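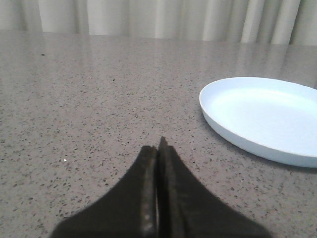
Wrist camera view at the kitchen counter, Drirkstead site. Gripper closed, plate to the right.

Kitchen handling project: progress report to Skidlow
Period covered: up to the end of August

1. Where we are

We have 2,244 recorded examples on disk. That is the number the original plan asked for by this point, and I would ask Skidlow not to read too much into it. The plan counted recordings. It said little about how different they should be from each other, and I now think that was a mistake in the plan, which I wrote.

Most of the examples are short plate tasks on the one counter at Drirkstead: reach, grasp by the rim, lift, set down somewhere else. An operator drives the arm by hand and the wrist camera records throughout. Allent supplied the arm and the gripper. Stetsiuk are doing the training runs and send us a summary after each one.

2. What the training runs show

Stetsiuk have trained on the set 6 times. The last two runs used a good deal more data than the ones before them and scored no better. Their summary calls this "a plateau consistent with early-stage collection". I asked what a plateau consistent with late-stage collection would look like and have not had a reply.

In our own trials of the newest version, the arm picked up the plate in 7 tries out of 10. All ten were on the same counter with the same plate. I would not quote that figure outside this report. We have yet to run a trial in a second kitchen, and until we do we cannot say whether the system has learned about plates or about Drirkstead.

3. Quality of the recordings

I went back through a sample of the recordings myself. Three things bother me.

The background hardly changes. A speckled stone counter, a pale curtain behind it and a white plate off to one side make up far too much of what the system has been shown.
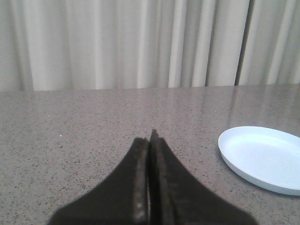
Starting positions are also too alike. Operators tend to bring the gripper back to wherever is comfortable for the next go, and the written instructions never told them to do anything else. They do now. Each session begins with a drawn card giving the start height and the side the plate goes on, and the card number is stored with the recording.

The third is pale objects on a glossy surface. The polished stone throws back light from behind the counter, and Stetsiuk's software sometimes places the edge of a plate where there is only a reflection. They believe more examples will cure this. They may be right, but they have said the same of every fault so far, and they are paid by the run.

Wear on the finger pads needs watching as well. Allent say scuffing does not affect grip. We have asked for that in writing, along with the test it is based on.

4. Spending

Operator time is on budget. Storage is over, mainly from keeping failed attempts, and I intend to go on keeping them. Travel is under budget for the poor reason that we have not been anywhere.

5. Next period

I propose to stop adding plate examples at Drirkstead altogether. The hours go to a second kitchen with a matt worktop, and to bowls, mugs and patterned plates. The total will grow more slowly, and Skidlow should expect a flatter line on the chart next time.

I also ask that the target for the next payment be changed from a count of recordings to a success rate in a kitchen the system has not been trained in. Stetsiuk do not like this. A draft wording has gone to them and I will send Skidlow a copy once they have marked it up.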